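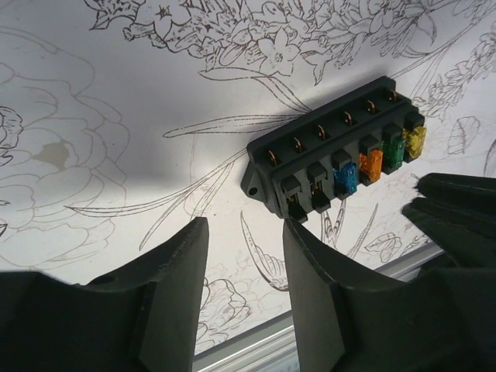 Hustura Shift Board: a review after one budget cycle

I manage two medical-surgical units in a regional hospital, and last May we moved our staffing plan off spreadsheets and onto Hustura Shift Board. I have now taken it through one full budget cycle. These notes are for other nurse managers who have been asked for an opinion before their hospital signs.

What it does

Shift Board holds the schedule, the float pool and the sick calls in one place, and it sets them against the budgeted hours per patient day. Charge nurses enter the census at 3 points in the day. The manager sees the gap between planned and actual hours on the same page. It does not do payroll. Ours still goes through Trestance, and the export between the two is a file you download and upload by hand.

Setup

The hospital has around 200 beds. Loading the staff list took one afternoon. Loading the skill codes took much longer, as every unit had its own names for the same competency. Riet Dewulf in nursing informatics ended up writing a single list for all of us, and I would do that before the vendor arrives. The system will accept duplicate codes without a warning.

Daily use

The main screen is easy to read. Swapping two nurses takes a few clicks and both get a text. Open shifts go out to everyone with the right code, and you can hold an offer back from staff who are close to overtime. My charge nurses were comfortable with it inside two weeks.

The phone version is weaker. It shows one day at a time, and approving a leave request means going back to a desktop. Night staff complained about this more than anything else. The search box also wants an exact last name.

Reports

You get 20 standard reports. I use four. The variance report is good and I bring it to my monthly meeting with the director unchanged. The turnover report counts internal transfers as departures, so my numbers looked worse than they were until we filtered them out. Custom reports are limited to 1000 rows, too few for a year of shifts on one unit.

Support

Phone support was fine on weekdays and slow at night. Tomomi Tamura, who manages our emergency department, waited until morning for a locked schedule to be released and ran the shift from paper.

Compared with Breton

We also had a trial of Breton. Breton has the better phone app and a cleaner leave process. Its float pool view is poor, and it could not show budgeted hours beside actual ones without an add-on.

Who should consider it

Hospitals with several inpatient units and a shared float pool will get the most from it. A small clinic or a home care team with fixed visits would be paying for screens they never open. Ask for the row limit in writing, and ask to see the payroll export run with your own data.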